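Open Calls > Paid Participation > Household Tasks

Call for participants: teleoperators for household task recording

Posted May 21, 2025
Place: Nesness, on site
Type: paid, part time, fixed period

Norcombe is looking for people who would like to learn how to operate a two-armed robot and record everyday household tasks with it. The recordings are used as examples for a learning system which should later do the same tasks by itself. You do not need to be an engineer. Several of our present operators came from cleaning, from hotel work and from dental assistance, and their recordings are among the best we have.

We have 10 places in this round.

What the work is

You stand or sit at the operator station and hold two control handles, one for each arm. The arms of the robot follow your hands. You see what the robot sees on a screen in front of you, and the robot itself is in the same house, sometimes in the same room and sometimes one room away. For every task you get a short task card. It says what must be done, which objects are used and in what condition the place must be at the end. How you do it in between is mostly your own decision, and we want it so. If all operators move in the same manner, the system learns only one manner.

One recording is called an episode. Most episodes are between one and four minutes long. After each episode you mark it as good, usable or failed, and write one line if something special happened. Failed episodes are kept also. Please do not be shy to mark them, we prefer an honest "failed" to a "good" which is not good.

Tasks in this round

The round is called Zirnetti, after the name of the task set, and it is about floors and low surfaces:

- sweeping with brush and dustpan, on hard floors
- picking up small boxes and packaging and bringing them to the recycling
- putting shoes in pairs
- folding a floor cloth and hanging it
- emptying a dustpan in a bin without losing the content on the way

The sweeping tasks are the most difficult ones for new operators, because both arms have a tool at the same time and the tools must meet at the floor. Nearly everyone presses too hard in the beginning. It becomes natural after one or two sessions.

Who can apply

You should be 18 or older, and allowed to work in the country. You should be able to use both hands with good control and to look at a screen for 30 minutes without a break. Glasses and contact lenses are no problem. Left-handed people are very welcome, we have too few of them.

You should understand written English well enough to follow a task card. Your spoken English does not have to be perfect. The author of this text can confirm that it is possible to work here with an accent and a dictionary.

Experience with video games, sewing, model building or musical instruments can help, but it is not a condition. Please mention it in your application if you have it.

We cannot accept people who easily get motion sickness from a moving picture. If you are not sure, write it to us and we will let you try at the introduction.

Time and payment

A session is three hours, with a pause of 15 minutes in the middle that is paid. You choose at least two sessions per week, in the morning or in the afternoon. The introduction takes one full session and is paid like the others. Payment is by the hour and does not depend on how many episodes you make. We decided this on purpose -- when people were paid per episode in an earlier round, the movements became hurried and much of the material could not be used.

The hourly rate is written in the agreement which we send before the introduction, so that you can read it at home. Travel inside Nesness is paid back against the ticket.

Where you will work

The recordings take place in a furnished house and not in a laboratory. There are stairs, doors, rugs and floors of different kind, and the light changes during the day. The robot stays on one level during a session, so you do not have to lift or carry it.

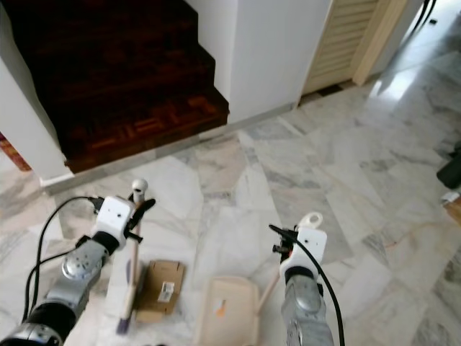 Please wear closed shoes with a flat sole and no loose scarf or long necklace. Between episodes you will put the objects in a new starting position by hand, and this means bending down quite often. If this is difficult for you, tell us, and we will pair you with a second operator who does the resetting. An emergency stop is always within your reach, and at the introduction everyone practices using it before the arms are switched on for the first task.

Privacy

The cameras record the objects and the arms. It can happen that your hand or your voice is in a recording when you reset the place. Sound is removed before storage. Recordings are shared with our partner Hattori, who trains the learning system, but your name is not shared.

How to apply

Send a short message through the contact form on this site with the subject "Zirnetti operator". Please write which sessions are possible for you and whether you are right-handed or left-handed. A CV is not needed. Applications are open until May 30, and everyone will receive an answer, also if it is a no.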